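Finally switching from film finish to oil on the table, talk me out of it?
Forum: Home & Shop > Finishing

knotty_pru
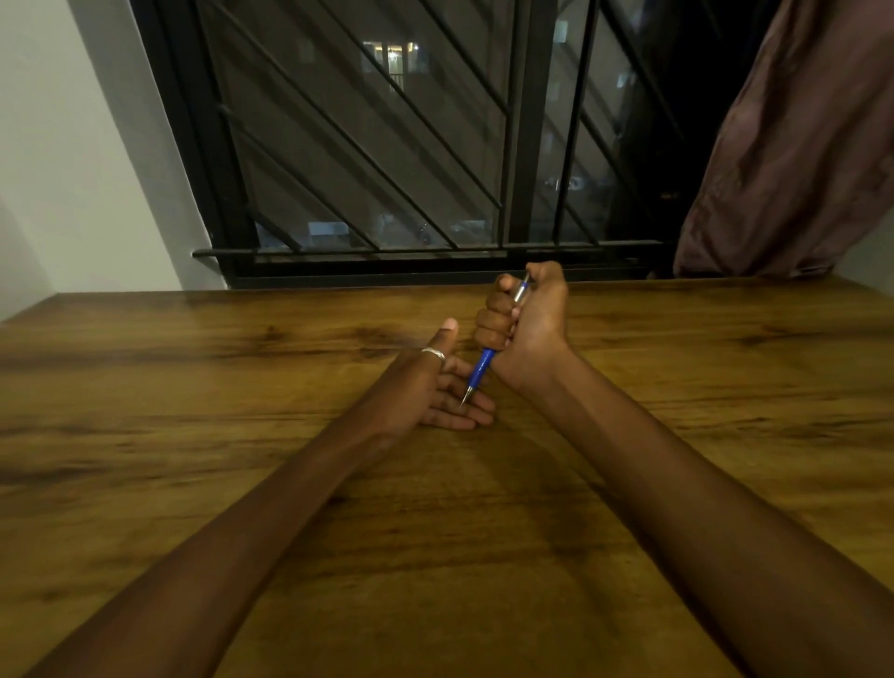

So I've been going back and forth on this since July and I need other people's opinions before I do something dumb. The table came with the house and whatever is on it now feels like plastic to me. Every mug leaves a ring, and the rings don't buff out (I've tried the mayonnaise thing, don't bother). I want to sand back and go with a hardwax oil. I've got a can of Temba in the garage and my sister swears by Simivow, but she has no kids and eats at the counter.

How much work is the upkeep, really? And is 400 grit too fine before oil?

dalehollow
400 is way too fine. You're polishing the wood shut and the oil just sits there. Stop at 150, maybe 180 if it makes you feel better. Water pop it, let it dry, go.

Temba is fine. Two thin coats, and I mean thin. Wipe it all off like you regret putting it on.

MrsBiscuit12
I'm going to be the grump here and say leave it alone! We oiled ours and I spent the next year chasing people around with coasters. Red sauce, turmeric, a leaky marker... it all went in. We went back to a wipe-on poly and I have my evenings back.

dalehollow
Turmeric goes into poly too if you leave it overnight. And you can spot fix oil. Try spot fixing poly.

MrsBiscuit12
I didn't leave it overnight, I left it for dinner, Dale.

mabli_prydderch
Hi, Mabli Prydderch, I refinish furniture for a living, mostly dining tables. You're both kind of right. Oil is easier to repair and it also needs repairing more. I tell people to plan on a fresh coat every 12 to 18 months, sooner where the plates go.

Pru, is it solid all the way through or veneer? Look at the end of the top from underneath. If the grain carries on over the edge, sand away. If there's a thin line near the surface, please put the sander down and come back and talk to us.

And test the underside first. Busy grain can go a lot darker than you'd expect under oil.

knotty_pru
OK, crawled under there with a flashlight. Grain goes right through, so solid! Also found gum. Not mine.

Darker is what worries me, the room doesn't get a ton of sun in winter. Does the Simivow come in something that keeps it lighter?

mabli_prydderch
They do a natural one with a little white in it. On a warm brown wood I find it goes slightly chalky, so do a patch the size of your hand and look at it morning and evening.

toolshed_ray
Card scraper instead of sanding. Less dust, and you won't dish out the soft spots around the knots.

dalehollow
On a whole tabletop? For a first timer? Come on, Ray.

toolshed_ray
I did mine in an afternoon.

knotty_pru
I own a Flamden orbital and zero scrapers so I think that settles it. Going to do two patches underneath this week, Temba on one and the natural on the other, and I'll spill coffee on both. Will report back.

MrsBiscuit12
Do turmeric too. For me.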